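Role players wanted for custody and interview training (paid, evenings)

Hello! I'm Sơn Hầu and I run the scenario days at Sheehan, the little training outfit behind the old dairy in Flernia. We teach people who are about to start work as detention officers, and a few who are coming back to it after years away, and I'm looking for 12 new role players to join us from December.

If you've never come across this sort of thing, it's simple enough. Our trainees need to practise on real human beings before they're let loose in a custody suite. So I give you a name, a bad evening and a reason for being brought in, and you sit down at our mock booking desk and get on with it. You might be a man who's been picked up over a fight outside a chip shop and wants to ring his mum. You might be a witness who saw half of a burglary and is quite sure she saw all of it. I had a retired bus driver last year who played a shoplifter so well that two of the trainees bought her a coffee afterwards.

You don't need to be an actor. I quite like it when people aren't, because actors do tend to cry (sorry, actors). I need people who can remember a page of background, stick to it when they're asked the same thing three ways, and stop straight away when I blow the whistle.

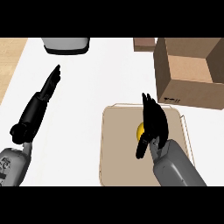
Sessions run from 6 pm to 9 pm, usually two a week, and I'd ask you to do at least 3 a month so I'm not learning everyone's name from scratch each time. You'll get paid for the full evening even if we finish early, plus your bus fare or petrol. There's soup at half past seven. It's decent soup.

Some things you should know before you write to me. Trainees will search your pockets and pat down your outer clothes, and some evenings they'll use handcuffs. We go through all of that with you first, and you can say no to the cuffs and still get plenty of work. There's shouting now and then. Some of the stories touch on drink, family rows and people who are feeling very low, and I'll always tell you what's in a part before you agree to it – if it's too close to home, say so and I'll swap it, no questions.

You must be over 18, and I can't take anyone who's got a case going through the courts at the moment, or who works for the police now. Past convictions don't rule you out. Tell me about them and we'll have a chat. I'm especially short of people over sixty, people who speak a second language, and anyone who uses a wheelchair or a hearing aid, as our trainees get far too little practice there.

To apply, drop a note through the door at Sheehan or leave it at the front desk of the Gukham library, marked for me. Half a page is plenty. Say who you are, which evenings you can do and whether you've ever had to keep a straight face for a long time. I'll ring you back – I'm best reached after 2 pm – and invite you to a try-out evening, which is paid as well.

Parking is on Dindeo Lane, round the back. Mind the gate, it sticks.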